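Quick one tonight, I have maybe half an hour before the dryer buzzes and somebody needs me.

So. Sleep. Or me trying to get some.

I wrote back in the spring that I was going to fix my bedtime and then I did nothing at all about it for months. Stayed up till one most nights reading about other people's kitchens on my phone. Felt like garbage every morning, drank coffee till four, wondered why I wasn't tired at eleven. Very smart. Then in November my sister-in-law lent me a paperback by somebody called Yuzhen Hou, a skinny thing, 194 pages with big print, and I read it in two evenings when I should have been asleep. The irony, yes, I know.

It isn't a science book. She used to work nights at a bakery and then had to go back to days when her kid started school, and it's about how she taught herself to be a person who sleeps at night again. A lot of it is about bread. I skimmed some of the bread. But there's one chapter on what she calls closing up, the way you close up a shop - lights, till, floor, door - and that one got me. I'd never closed up anything. I'd just sort of fall over at some point with the lamp on.

So I've been closing up. Sixteen nights in a row now, minus one for the stomach bug, which I'm not counting against myself.

How it goes at our house:

Nine-thirty, phone goes in the kitchen drawer with the takeout menus. Not on the counter, because I can see it on the counter. In the drawer. First few nights I was opening that drawer like there was a cake in there.

Then dishwasher on, whether it's full or not. My husband has Opinions about this. He's a full-load man. We've agreed to disagree, meaning I press the button while he's in the other room.

Back door, front door, thermostat down to wherever he had it before I turned it up. Put out tomorrow's clothes, mine and the little one's. This is the part I hate and also the part that helps the most, go figure. I used to lie there at midnight thinking about whether she had clean leggings. Now I know. She doesn't, but I know it at nine-forty when I can still do a load.

Then bathroom. Teeth, face, the cream for my elbows.

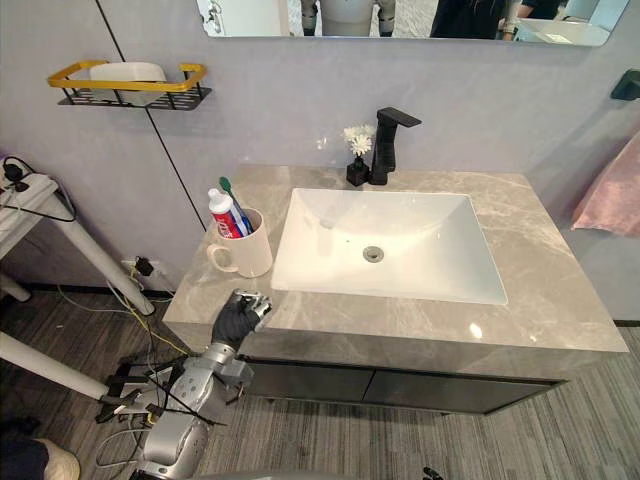

The last stop of the night.

I used to do teeth dead last, half asleep, standing there with my eyes shut. Or skip it, ok, sometimes I skipped it. Moved it up to before I'm tired and now it's done and I also can't eat crackers at ten-thirty, or I can but then I have to do it over, and I am far too lazy for that. Best diet I've ever been on.

And then bed with a real book and the small lamp. The book can't be too good. That's my own rule, not hers. I tried a murder one the first week and was up till one-fifteen finding out it was the brother. Now I'm on a history of canals that was on the free shelf at the library and I've read the same page on locks four times. I couldn't tell you how a lock works. Perfect book.

Stuff I tried that didn't work for me:

The tea. I bought the Fekness one in the purple tin, everybody at work swears by it. Tastes like a hay bale, and then I'm up at three to pee. Somebody will say drink it earlier. I did drink it earlier. I'm a person who's up at three regardless, and the tea made it two and three.

The app. My neighbor got me on Vuvar, the one that gives you a score in the morning. I got a 79 and was pleased with myself, and then I got a lower one the next day when I felt totally fine, and I spent the whole morning feeling tired on account of the app told me I was. Deleted. Also it wanted the phone by the bed and the phone lives in the drawer now, so.

The heavy blanket. Loved it. The cat loved it more. It's his blanket.

Melatonin I'm not getting into, ask your doctor, every time I mention it I get emails.

What's funny is how much of being tired was just me being annoyed about my evening. I'd get the kids down (they take turns needing water, it's like a relay) and then I'd feel like I was OWED some time. So I'd take it, at midnight, out of my own pocket. Hou has a bit on this too. She says the night shift taught her that nobody hands the hours back to you. I underlined it and then remembered it's a borrowed book. In pencil, Jess, I'm sorry, it erases.

So now I take my time earlier. Eight to nine-thirty, whatever I want. Last night that was half a puzzle and a bowl of cereal. The puzzle's a lighthouse one with 2000 pieces, nearly all of them sky, and I'll be doing it till my youngest graduates. I left it out on the dining table so we're eating at the island for the forseeable future. No one's complained except the full-load man.

Am I less tired? Some. The mornings are better. I wake up before the alarm maybe half the time and lie there listening to the heat come on, and it's kind of nice, I'd forgotten mornings had a quiet part. Afternoons are still bad, I still hit a wall at two-thirty and stare at a spreadsheet. But I'm down to one coffee after lunch and I haven't yelled about shoes in a while. My oldest noticed. She said you're being weird about shoes. I'll take it.

Haven't worked out weekends. We stay up for a movie and then the whole thing slides and I start the week feeling jet lagged. The book says keep the same hours every day, and I read that part fast and turned the page. We're also going to my mother's for a few days next month and she keeps the TV on till all hours, loud, with the kitchen radio going too. If anyone has a way of closing up in somebody else's house, tell me. Earplugs make my ears itch.

Oh and a few people asked about the lamp from the last post, it's a Grornavon, the little clip one, I got it on clearance so I don't know if they still have them. Bulb's warm, not the blue kind. The clip is flimsy, mine's held on with a rubber band off the brocoli.

Dryer's buzzing. Leggings are done. It's nine twenty-six and I've got four minutes to get this phone in the drawer.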